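The Counter at Flikdale

By Nhàn Lò
March 14, 2022
2 min read
865 shares | 200 comments

My aunt left me the kitchen and my cousin the rest of the house, an arrangement the lawyer at Pietrzak called unusual and my cousin called several other things. He got the bedrooms and the good chairs. I got the sink and whatever was in the cabinets.

"You can't live in a kitchen," he said.

"You can't eat in a bedroom," I said, which was false, as he proved every night for a month.

The counter was the trouble. She had poured it herself the summer she quit Breltemex, with a book open on the floor and no one allowed to help. It was gray and it stained if you looked at it with a tomato in your hand. A man came out from Fidley and offered to replace it for 1,000 dollars. He ran his palm over the blotches and made the face people make at other people's babies.

I told him I would think about it. Then I got her plates out, the steel ones that had outlived two husbands and a parakeet, and stacked them where she always did. I put the bottles back in the red basket in the corner, oils and sauces together, most of them wearing red caps as if they'd joined something. My cousin wandered in with a bowl of cereal and watched.

"The soy sauce went on the left," he said.

"It did not."

"I lived here six years."

"You lived upstairs."

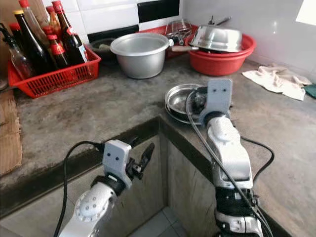 What the Bottles Knew

He moved one. I moved it back. We did this through most of the evening news, and at some point he put down the cereal and began taking the whole thing seriously, sniffing under caps and holding labels up to the light. He found one that smelled like varnish and insisted it was vinegar. I made him taste it. It was vinegar, or had been.

By nine we had fried eggs in an oil neither of us could name. He took the top plate and I took the one under it, and we ate standing up, with our elbows on the concrete, leaving two new stains.

"So you're keeping it," he said.

I called Fidley in the morning. The man told me the price would go up in April.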